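4.2 Estimating the gripper opening

The planner needs the opening of the fingers at every time step. We compute it from the two square markers on the finger plates, which the wrist camera sees together with the furniture. When one marker is lost, the value is interpolated over at most 20 samples. 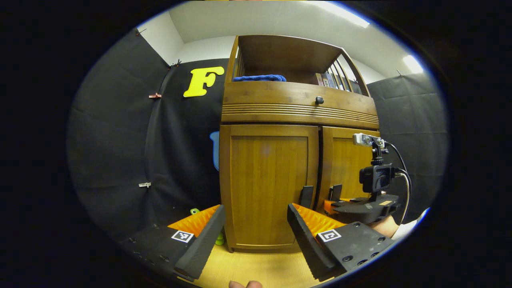 Figure 3. View used by the Dandgate tracker, with a cabinet ahead of the fingers.

One reviewer from Siltberg objected that interpolation hides short contacts, and asked for the raw values to be kept as well. We agree, and both signals are now stored. Of the 4,000 episodes processed, 1,852 needed no interpolation. Another 210 were rejected by the Wurkero filter, mostly for long marker losses.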